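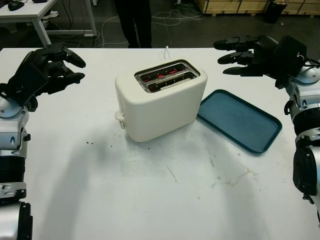 Two-slot toaster in cream, switched on with nothing in it, and the blue tray I use for the finished slices.

Metden two-slot toaster: four months of ordinary bread
Posted 4/13/22

I didn't want a new toaster. I wanted the old one to keep going, and when it quit I wanted to spend as little thought on the replacement as possible. So I read a few pages of ratings, found that the Metden had 2,062 of them and that most said some version of "looks great on my counter," and bought it with low expectations. Looks are a strange thing to praise in an appliance that spends its life making crumbs.

I paid full price, out of my own pocket, at Tarigan. They had it next to the Skedex, which I had also been considering, and the only difference I could find on the boxes was that the Skedex came in more colors and had a bagel setting. I don't eat many bagels.

First, the look, as everybody else starts there. It's fine. The sides are smooth and matte with rounded corners, and the cream is a soft white that goes with most things. Matte finishes worry me on anything that lives near butter. So far a damp cloth has taken care of fingerprints, but I've wiped it more often than I ever wiped the chrome one, and I resent that a little. The metal around the slots shows every smear. If you're the kind of person who polishes things, you'll be polishing that.

The box claims "3,000 perfect slices." I have no idea what that means. Is it a guarantee? A life expectancy? The leaflet inside doesn't repeat it and the warranty card doesn't mention slices at all. I'd treat it as decoration.

Heat

Two-slot toasters mostly live or die on whether the two slots behave the same. Mine don't quite. At the same setting, the slot nearer the back comes out a shade darker on the outward-facing side. You'd never notice it with a single slice. You do notice it with two slices of plain white sandwich bread, side by side on a plate, which is how I test these things. With a seeded loaf or rye the difference disappears into the color of the bread.

The dial goes from 1 to 9, and in my opinion the first two settings are a waste of a dial. Setting 1 warms the bread. Setting 2 warms it again. Something like toast begins at 3, my own preference is a bit under 5, and anything from 7 up is for frozen slices or for people with opinions I don't share. I tried 9 once, on the heel of a loaf, and opened a window. 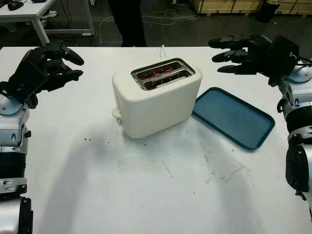 The second round is where I started to get annoyed. If you make toast for more than two people, you reload straight away, and the Metden treats a hot start exactly like a cold one. The same dial position gives you noticeably darker bread. My fix is to drop the setting by one for the second pair and leave it there for the third. That works well enough, but it's the sort of thing a toaster at this price could sort out for itself. The cheap one I had before didn't manage it either, so I'm not claiming this is a scandal.

The lever is small and it sits low. I disliked it for the first week because my hand kept going to where the old one had been. It moves smoothly enough and I've gotten used to it, though I still think a wider one would be easier for anyone with stiff fingers. My mother used it over a weekend and said the same thing without my asking.

Wire guards hold the bread in the middle of each slot. They do their job with regular slices. Thin bread leans, thick bread scrapes. A hand-cut slice from a round loaf has to go in narrow end first, and even then the top sticks up and stays pale, so I turn it over halfway through. The product page says "fits artisan loaves." It fits some of some artisan loaves.

Crumbs

I'd like to meet the person who solved crumbs. There's a pull-out crumb tray, and it catches a decent share of what falls straight down. It does nothing about the ones that come out the top with the toast and end up across the table. I use a white table, which was my own mistake, and every dark speck shows on it. Plan on wiping around the toaster as well as under it. The product page calls the design "mess-free," and I'd ask for that word back.

Emptying the crumb tray is simple. Unplug, let it cool, slide it out over the sink. It goes back in only one way, which took me two tries to work out the first time.

The tray

A word about the blue tray, because it ended up being the part of this setup I'd recommend without much argument. It's a Jimside, sold for tea things, and it cost very little. Flat bottom, rounded corners, a low rim. I put it right up against the toaster and the slices go there before they go on plates. The rim keeps the loose bits in one place. I wouldn't put anything hot from an oven on it, but toast is no trouble.

Is it necessary? Of course not. A cutting board does the same job apart from the rim. But I've stopped reaching for plates one at a time with toast in my other hand, and I hadn't expected a tray to have any effect on my morning. I remain suspicious of it. The inside is a dull blue that will probably stain if you're careless with jam, and I haven't been careless yet.

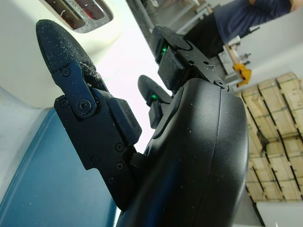
Can you toast frozen bread in it without thawing first?
Straight from the freezer is fine, as long as the slices come apart cleanly. I use 6 for sandwich bread and 7 for anything denser. There's a frozen button too, and all it seems to do is add time, so turning the dial up gets you to the same place. Knock off any loose ice before the bread goes in.

Noise and smell

There was a smell the first few times, as there is with every new toaster. The leaflet tells you to run it empty before you use it for food, and you should, near an open window. I did three empty runs and the smell was gone by the third. After that, nothing but bread.

It pops up with a clunk. My old one had a bell, and I thought I would miss it. I don't. The clunk carries into the next room, which is far enough for me, though someone with a larger home might want something louder.

There's a faint tick while it heats. I only hear it when the kitchen is otherwise silent. I mention it because one of the ratings I read described it as "unbearable," and I spent my first morning listening hard for something unbearable and getting a tick.

Cord and space

The cord is white and comes out at the back. It's on the short side. If your outlet is at the far end of the counter, measure before you buy. I had to move the kettle, and the kettle had been in the same spot for years. Nothing on the underside holds the extra length properly; there are two hooks, and the cord slips off both of them.

It's compact for a two-slot, and I'll give Metden that much. It takes up less room than I'd allowed for. It's also light, and that cuts both ways. Easy to move for cleaning, but with two hands full I've nudged it across the table with an elbow. A bit more grip on the feet would help.

Against the Skedex

I borrowed the Skedex from a neighbor for a week in order to be fair. It browns a little more evenly between the two slots, and the lever is bigger. It's also louder and bulkier, and the finish on my neighbor's has already gone yellowish near the top. The bagel setting works as described. Given the choice again, at the same price, I might well pick the Skedex for the evenness. Then I'd complain about the size. I gave it back and didn't feel any great sense of loss.

What I would not do is pay extra for either one over a plain toaster from the bottom shelf, unless the plain ones near you are really bad. The Metden makes toast. It makes slightly better toast than the one it replaced, in slightly less space, for quite a bit more money. Most of that money went into the shape of the thing.

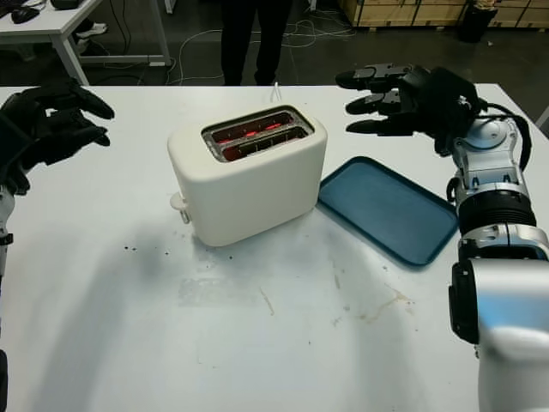 Comment from a reader: I've had the same model since last July and I think you're being hard on it. Mine was uneven at first too, then I realized I was putting both slices in with the crust end the same way. Turn one around and you'll see half your difference is the bread. I do agree on the cord. Ours runs behind the bread box and it only just reaches. Also, the box on mine said 3,000 slices too and I asked the store about it, and they had no idea either.

I tried turning one slice around, over several breakfasts. It does help with the supermarket loaf, where one end is always a bit thicker. The back slot is still darker. Less so, I'll admit, and I've changed the paragraph in my own head if not on the page.

A few leftover points for anyone still deciding. The cancel button is stiff. The numbers on the dial are printed in gray and hard to read before the lights are on, so I go by feel now. Raisin bread will drop raisins, and you want those out of the crumb tray the same day. And don't bother with the clip-on warming rack that Tarigan sells alongside it. It wobbles, it blocks both slots, and a roll left on it for five minutes came off warm on one side and cold on the other.

Rating: three and a half out of five for the toaster. Four and a half for the tray.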